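# Dropped picks when the cable loop is too tight

So the arm picks fine for an hour, and then it starts letting go of things halfway up. You change the gripper settings, it works for a bit, and then it drops something again. I lost most of May to this one, and I'm writing down the fix while I still remember the order I did things in.

Short version: a wire in the bundle at the wrist was breaking inside its jacket. The outside looked perfect. Every time the wrist turned past a certain angle the gripper lost its "close" signal for a moment, and whatever it was holding went back in the bin (or, once, onto my foot).

## Before you touch anything

Stop the program, take the arm out of automatic, and lock out the air and the power to the gripper. Please do this even if you only want to wiggle a cable! A gripper with a flaky signal can close on you with no command at all, and mine did, on my sleeve.

## Find out if it's the cable

1. Open your log and look at the joint angles for the failed picks. I had 237 picks saved from one long run and 14 of them were drops. All 14 happened with the last joint turned past 119 degrees. If yours are scattered all over, you probably have a different problem, so go check your air pressure first.
2. With everyone outside the fence, jog the wrist slowly through that range with the gripper closed on nothing. Watch the input light on the controller, not the gripper. Mine blinked.
3. Lock out again, unplug the gripper lead at both ends, and put a meter on it. Bend it by hand a little at a time — the beep cuts out right at the bad spot.

I skipped step 2 the first time and ordered a new valve from Bandolel. It's still in the drawer.

## Swap it and route it again

Cut the old ties, but take photos first so you know what went where. Run the new lead with the others and leave more loop than feels right. I-seul Ok, who set up our first cell at Kovuvex, told me to turn the wrist to both ends of its travel before tightening a single tie, and I wish I'd listened the first time. If anything goes straight or starts to pinch at either end, you need more slack.

Don't tie the bundle tight at the wrist itself. That's what killed mine: one hard zip tie, right where everything flexes. I use hook-and-loop wraps there now and save the zip ties for the parts that don't bend.

Then run it slow, on soft stuff, before you trust it with anything heavy.

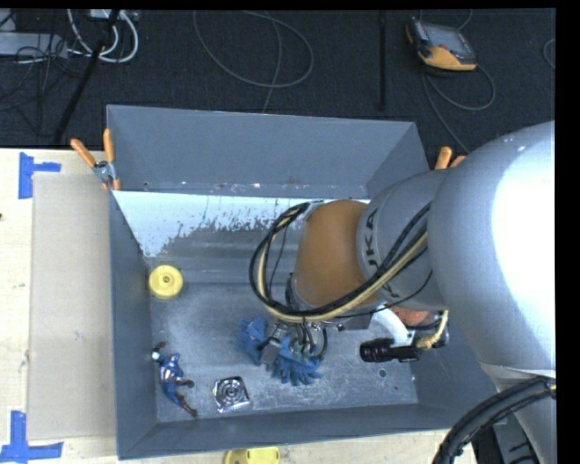 How often should you replace the gripper lead?

I do mine every 2 months if the cell runs daily, and right away if the meter cuts out even once during a bend test.

## If it still drops things

Check the connector pins. One of mine was pushed back just enough to make contact most of the time, and I only found it because I'd already replaced everything else. After that, look at the gripper timeout in your program. Ours had been set very short by somebody (me), so a tiny blip in the signal counted as a release. I made it longer, but only after the new lead was in. If you do it the other way around you're just hiding the fault, and it'll come back worse.

Oh, and throw the old lead away. Cut the plugs off first so it can't end up back in the spares box.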